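New pads, old grippers and a very long afternoon

I said last time that I'd write up the pad change on the hand-held grippers, and then May got away from me completely, so sorry to the two of you who asked.

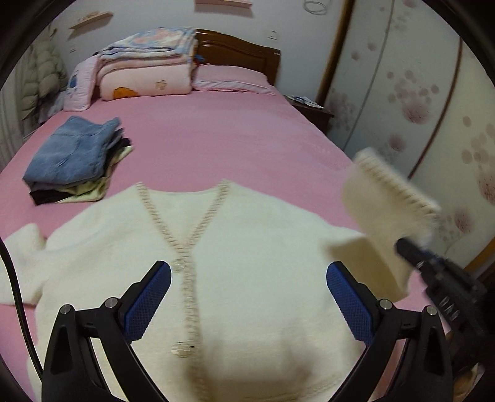
The grippers had been getting slippy. You notice it first with knitwear, oddly enough. Jeans will put up with anything, you can grab a waistband with a pair of worn-out pads and it comes along quite happily, but a cardigan sleeve has give in it and it just sort of oozes out of the fingers. I'd been squeezing harder and harder to make up for it, and my thumbs were telling me about it by teatime. Then I looked at the old pads under the desk lamp and the bumps had gone nearly flat along one side. Shiny, even. So that was that.

Nandi Pillay at Woneck had put a bag of blue ones in the post for me ages ago, 14 of them, and they'd been sitting in the drawer with the dead batteries. They've got a fine grid of little bumps moulded in and they feel a bit like a cat's tongue. Lovely things. I should have fitted them straight away!

Getting the old ones off is the horrible bit. Whoever glued them (me, last year) had been generous. What worked in the end was warming the pad with a hairdryer on low, then sliding a bit of dental floss down behind it and sawing. I tried a craft knife on the first jaw and put a nice scratch in the black, so don't do that. Once the pad's off, you rub the leftover glue away with your thumb until it balls up, then wipe the jaw with alcohol and leave it alone for a few minutes while you make a cup of tea.

The new pads go on from the tip downwards. Line up the top first, press, and roll the rest down. If you start at the bottom you end up with a tiny overhang at the top and it catches on every loop of wool going. I weighted each one with a clothes peg and left them 12 hours, which was probably silly, but I'd rather that than have one come off inside a sleeve.

While I had everything apart I did the linkage as well. Each jaw is moved by a set of bars with metal pins through them, and those pins collect fluff like you wouldn't believe. I pulled a proper little felt hat off one of mine. Tweezers first, then a dry paintbrush, then the smallest drop of oil on a cocktail stick, and open and shut it a good few times. Wipe off whatever squeezes out, or it'll be on somebody's clothes. I did put too much on the first time and had to go round again with kitchen roll, muttering.

One of the pins had a bit of side-to-side play in it, so I rang Ita Geraghty, who built the first pair of these at Odlow and is very patient with me. She said to swap the washer and leave the pin where it was, and she was right, it was the washer. It had worn to about the thickness of a crisp packet. I had spares left over from the Ó Briain job, so it only took as long as finding the tub.

Then the cable. Mine had got into the habit of swinging across whatever I was folding, so I shortened the loop and taped it further back. It still wanders over the clothes now and again. I think the real answer is a softer cable altogether, and if anyone has found one that doesn't go stiff after a month or two, please tell me in the comments.

After that you need to tell the software where shut is, with the new pads being thicker than the worn ones. On the Nuvatau logger that's a matter of closing the jaws on nothing, holding for 3 seconds, opening right up, holding again, and doing the whole business 6 times until it's happy. I got a red light on the fourth go – a crumb of old glue, stuck right on the fingertip – and had to start over. Check your tips before you begin!

And then back to folding. The knitted cardigan is the test I trust, the cream one with the ribbed trim, laid out flat on the bed with the front facing up. Pick up a sleeve by the cuff end, bring it across, let go, and see if you had to think about your thumbs. I'll do the same with a few slippery things later on (there's a lining fabric that has beaten me every time) and put the results up with the washer sizes, once I've measured them properly.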